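Building a hand-held gripper with a camera at home, part 3: first recordings on the bed

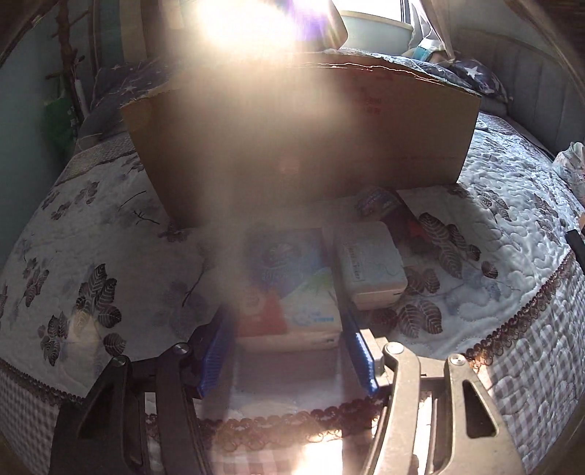
Baledham, 24 March 2023

In the first two parts I printed the frame and assembled the fingers. Now the tool is ready for its first real use, and I want to show how I prepare the place, how I fasten the last parts, and how I make the first recordings. I call my tool Kondano, after the name of the folder where I began to draw it. If you follow another design, most of the steps should be the same.

What you need

The assembled tool with both fingers
Two ridged gripping pads (mine are blue)
Screws for the finger linkages, and the screwdriver for them
A small camera with a free memory card
A cloth with a little alcohol
Several light household things: small boxes, soft packages, a plastic bag
One large cardboard box

Step 1. Check the linkages

Hold the tool with the screw heads toward you. Open and close the fingers slowly and look at every joint. Each screw must be tight enough that the finger does not move sideways, but it must still turn without force. I tighten until the finger stops, then I go back by a small part of a turn. Do this again after the first 100 closings, for the plastic settles a little and the screws become loose.

My two fingers do not have the same shape. The left is a wide angular plate with a triangular cutout, and the right is curved and has a long slot. I did not find any problem with this. The important thing is that the pads meet in one line when you close the hand.

Step 2. Glue the pads

Clean the inner face of each finger with the alcohol and let it dry. Put a thin layer of glue on the back of the pad, press it on, and hold it with a rubber band for 12 hours. The ridges should go across the direction in which an object would slip. I made this wrong the first time and had to cut the pads off with a knife.

If you cannot find ready pads, you can cast them yourself from a soft rubber. The mold file from the shared workshop in Lusville works well, only make the ridges a little deeper than in the file.

Step 3. Fix the camera

The camera looks forward over the fingers. When it is fixed, both pads must be visible in the lower part of the picture, with free space between them. Take one test photo and compare: if you see only one pad, the camera is turned. If you see the pads but nothing in front of them, it looks too low.

When the angle is good, mark the position of the holder with a pencil line. You will remove the camera to charge it, and without the line you lose the angle each time.

Step 4. Prepare the surface

I use a bed for the first recordings. A bed is softer than a table, so the finger tips do not break when you come down too fast – and in the beginning you always come down too fast. Mine has a quilted white cover with big brown and grey leaves on it. A strong pattern like this is useful later, when the software must calculate how the camera moved. A plain sheet gave me very bad results.

Stand the large cardboard box on its long edge at the far side and put the small things in front of it. The box gives a clear end to the working area. It also stops things that you push by mistake. I set out a flat package with a blue design, a white box with rounded corners and a few other small things, and left a crumpled plastic bag at the side for a more difficult attempt.

Step 5. Look at the light

My window is directly behind the box, and the sun falls straight over the front of it. In the recording this makes a white haze through the middle with a purple spot. For a few recordings it is good to have such light, but not for all of them. Close the curtain or turn the whole setup by a quarter, and record again. If your camera allows it, lock the exposure before you start.

Step 6. Record

Start the camera and hold the tool still for 3 seconds. Then move toward the object at an even speed, with the fingers open. Bring the object between the pads before you close. Lift it by a hand's width, move it into the box or to the side, open, and go back to the start position. Again hold still, and stop.

Do not speak with somebody or change hands in the middle. When a grasp fails, I keep the recording and write "fail" in the list, because later I want to have both kinds.

Begin with the boxes, which have straight sides. The soft packages come after. The bag is hard for this gripper, and you must take it by a fold.

Step 7. Copy and check the files

Copy the card the same day. I have 206 recordings in the folder now, and almost 100 of them I had to rename by hand, as I did not write the object name at once. Make the name when you copy: object, place, number. Open every file and look only at the first and the last second. If the tool is not still there, put the file into a separate folder.

Common problems

The fingers do not close fully: the glue has come out at the side of a pad. Cut it away.
The object turns between the pads: you hold it too far from the middle.
The picture shakes: the camera holder is loose. Put a thin piece of rubber under it.
One finger is slower: the screw at its outer edge is too tight.

The drawings for the frame are in part 1, and the mold for the pads is in part 2. In the next part I will show how I calculate the path of the tool from the recordings.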